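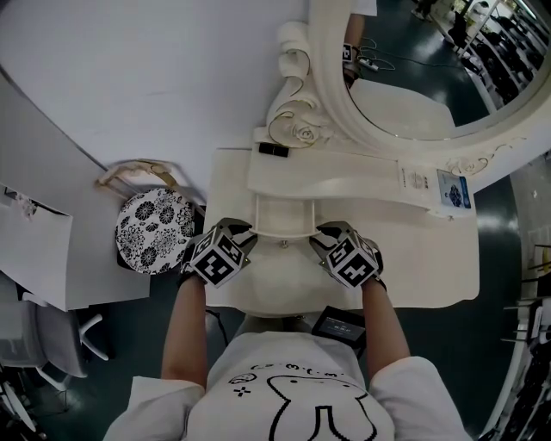 **Ticket:** Shipping price at checkout is wrong for large items
**Opened by:** Encarnación Carretero
**Shop plugin:** Pirley Shipping
**Carrier connected:** Hastside
**Status:** solved, one question open
**First message:** 9th November

Good evening,

I have a small online shop for repainted bedroom furniture: vanity tables, nightstands, chairs. I use the Pirley plugin to calculate the shipping at checkout. Until last week it worked well for me. Now the customer sees a shipping price of 985 euros for one vanity table. The same table to the same city was 152 euros before, and this is also the price that I find in my Hastside account when I enter the measurements by hand.

What I see exactly:

- Chairs and nightstands: price is correct.
- Vanity tables, all of them: price is wrong.
- Small things (drawer knobs, wax, brushes): price is correct.
- If the customer chooses pickup, the checkout finishes without a problem.

There is no error message on the screen. I did not change the prices. I did update the plugin, but I am not sure if the problem started on the same day, so please do not take this as a fact.

What I already tried:

1. Emptied the cache of the shop and of my browser.
2. Tried with another browser, and on my phone.
3. Disconnected Hastside and connected it again with a new key.
4. Saved one of the tables again without changes.
5. Made a new test product with the measurements of the table. The price for the test product was **correct**.

I find point 5 very strange. The weight, the length, the width and the height are the same in both products. I compared them field by field.

Kind regards,
Encarnación

---

**Reply from Pirley support**

Hi Encarnación, thanks for the clear list. Could you switch on the request log (Settings > Advanced > Log carrier requests), put one table in the cart and send us the part that begins with `parcel`? Please remove the customer address before you paste it. Also, do you use shipping classes?

---

**Encarnación**

Thank you for the quick answer. Yes, I use shipping classes. The tables are in the class "Large – two persons". The test product had no class, I forgot to set it. So maybe we are already near.

Here is the log for the real table:

```
parcel.class = large-two-persons
parcel.unit = in
parcel.source = class_override
parcel.service = freight
```

And for the test product:

```
parcel.class = none
parcel.unit = cm
parcel.source = shop_default
parcel.service = home_delivery
```

I see that the unit is not the same. My shop is in centimeters and I have never used inches. I looked in the general settings and there it says centimeters, in both places where it can be chosen.

When I put the test product in the class "Large – two persons", the price becomes wrong also there. When I take it out, the price is correct again. I did this several times to be sure.

---

**Reply from Pirley support**

That confirms it. Each shipping class can have its own unit, and the update makes this field visible to the carrier module. If the field was empty before, it may have been filled with inches. Your table is then sent to Hastside as a much bigger parcel, and they answer with a freight price.

Please open Shipping > Classes > Large – two persons > Dimensions, choose cm and save. Then clear the stored rates, otherwise the old price can stay for 15 minutes.

---

**Encarnación**

I did it in this order:

1. Opened the class. The unit field was on "in", as you said.
2. Changed it to "cm" and saved.
3. Cleared the stored rates.
4. Put the table in the cart as a guest, with an address in my own city. Price correct.
5. The same with an address on the islands. It is higher, but it matches what Hastside shows me.
6. Table and chair together in one cart. Correct.

I checked the other classes too. "Fragile – mirror" had the same wrong unit, but I have no product in it at the moment. I changed it anyway.

For other people who find this ticket: the field is not in the general settings. You have to open every class separately, and the section "Dimensions" is closed when the page loads, so it is easy to miss.

One question remains. In January I want to connect a second carrier, Plasov, for orders to the Czech Republic. There is a shop, Kolář, that will take over 8 tables from me during the year. Will Plasov read the unit from the class also, or does it have its own setting? I prefer to know before I send them an offer with a shipping price in it.

You can leave the ticket open until then – I do not need the answer this week.

---

**Reply from Pirley support**

Glad the prices are right again. I have passed the Plasov question to the person who maintains that module and will keep the ticket open under your name.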